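Fairweather Community Boards > House and Garden > Repairs and Restoration

Thread: Stripped screws in old door hinges – matchsticks or dowel?

tindden_ron
Member, 200 posts

The house is a 1970 weatherboard and every internal door has now been rehung by someone with strong opinions and a blunt driver. The bathroom door has dropped far enough to plane its own groove in the lino. The top hinge screws spin like a chook raffle wheel. My old man always packed the holes with matchsticks and PVA. My neighbour says that's a bodge and I should drill out and glue in hardwood dowel. Who's right? Keep in mind I have fifteen doors and one free weekend.

gumleafgrey
Senior Member

Your old man. I've matchsticked doors that have outlasted two marriages, both mine. Snap the heads off, dip in PVA, jam in as many as will go, trim flush, wait overnight. Use the same screws if the slots are any good. If they aren't, bin them, and don't get sentimental.

And drive them by hand. A drill on full torque is how you got here.

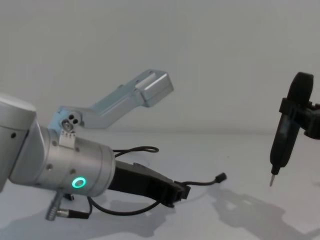
Re: Stripped screws in old door hinges – matchsticks or dowel?

Azucena Ponce
Moderator

Dowel, and I'll die on this hill. Matches are pine or aspen or whatever was cheapest that month, and a solid core door is a heavy thing to hang off aspen. Drill to 10 mm, glue in a hardwood dowel, flush it off, pilot hole, done. Allow ten minutes a hinge once you've found the drill bit, and an hour to find the drill bit.

gumleafgrey
Senior Member

Solid core in a bathroom? In that street? They're hollow. You could hang them off chewing gum.

tindden_ron
Member, 200 posts

Can confirm hollow. One has a fist-sized hole behind a calendar. It came with the house.

haltent_jo
New Member

Has anyone asked whether the longer screw trick would do? Top hinge, middle screw, swap it for a 75 mm one that goes right through the jamb into the stud. No glue, no matches, no waiting. I did the whole upstairs at Haltent in an afternoon and only had to redo the linen cupboard.

Azucena Ponce
Moderator

It works, but go gently. The jamb is packed off the stud and if you lean on that screw you'll pull the whole jamb across. Then the door fits beautifully at the top and nowhere else. Check the gap with a coin as you go.
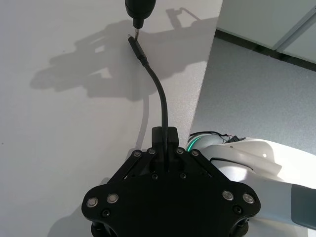
The other thing is head size. Long screws from the hardware shop often have a fatter head than the countersink in an old hinge, so they sit proud and the leaves won't close. You can deepen the countersink, or you can do what the last bloke did at my place and belt it with a hammer, then paint over the evidence.

tindden_ron
Member, 200 posts

Right. Tried all three. Bathroom got matchsticks, laundry got dowel, front bedroom got Jo's long screw. The laundry took longest and I now own a dowel plug that's slightly off centre, so the hinge is too. The bedroom swings shut by itself, in a meaningful way.

gumleafgrey
Senior Member

And the bathroom?

tindden_ron
Member, 200 posts

Glue's still drying. We're using a towel.

Azucena Ponce
Moderator

For the bedroom, pull the hinge pin, give it a very slight bend on the concrete and tap it back in. The friction will hold it where you leave it.

For the laundry, drill it out and start again. With a centre punch this time, please.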